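The beans that wouldn't stay put

I'd been at the Pollham kitchen lab for maybe ten minutes when I heard the word "slip" for the first time, and by lunch I was saying it myself.

The lab is where a little outfit called Fustosero teaches robots to cook. People do the cooking first, with grippers in their hands, and the robot learns from the recordings. Lovely idea! Back in November, though, the robot arm they call Ono started letting go of things. It would close on a pan handle, lift it nicely, and then somewhere on the way across the bench the pan would just slide out. Hot oil went down the front of a cupboard. Everyone was behind the line, thank goodness, but you don't forget the sound (I've dropped a wok myself, so I sympathise).

They pulled the power and went back through 324 recorded sessions. My guess was the motors. Wrong. In 18 of them the tags on the gripper mounts had been stuck back on a hair out of place after cleaning, so the recordings said the fingers were closed tighter than they were. Ono had learned to squeeze like a person with butter on their hands.

So now it's back to the bench, redoing the lot by hand, pan by pan. I had a go and my wrists were cooked after 14 minutes. You hold one gripper out over the cooktop and the other off to the left, and try to behave as though you've never had fingers.

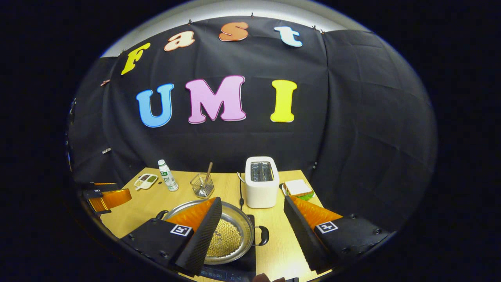 Seema Rana told me the tags never worried her as much as the stop button, which had been mounted on the far side of the bench, where you'd have to reach past the arm to hit it. She'd asked for it to be moved months before the spill, and she reckons a pan on the floor was a cheap way to get it done.

There are two buttons now, one by the door. Ono goes back on at half speed once the new recordings are in, with cold water in the pan for the first week.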